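Pluneo 4 is out, and I finally get to talk about it

Wotton, 29 May 2026

I'm Giang Đinh, I run the planning team at Raltmont, and as of this morning anyone can download Pluneo 4, our motion planner for arms that have to handle soft, crinkly, badly behaved things. We've been at it since November and I'm very happy (and a bit short on sleep).

If you've used the older version, you know where it struggled. It planned a path for a rigid object, closed the gripper, and then had no idea what to do once a bag sagged and hung lower than expected. Version 4 keeps re-estimating the shape of whatever is being held and replans the arm around it, so the clearance over a plate or a tray gets checked against the bag as it hangs right now.

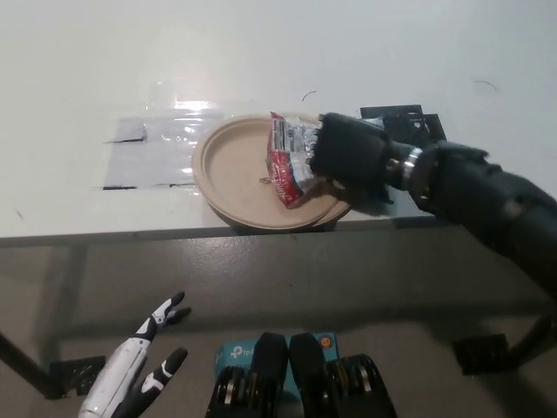 Bình Phan wrote the new shape estimator, and it's quick: a full update takes 19 milliseconds on our bench computer. We tuned it against 4000 recorded grasps, and the 141 worst ones ship with the release as a regression suite, so you can run them against your own setup and send us the ugly results. Please do!

There's also a proper replay tool now. Xuân Kim got tired of reading log files and built a timeline you can scrub, with the planned path and the measured path drawn together. I use it every day.

"The old planner was fine with boxes," says Trí Châu, who heads software at Raltmont. "Customers kept asking us about bags."

Pluneo 4 is free for schools and research labs. Commercial licenses carry over from version 3 at no charge, and the migration notes are in the download. Khang Mạch is answering setup questions through the support desk at our Wotton office.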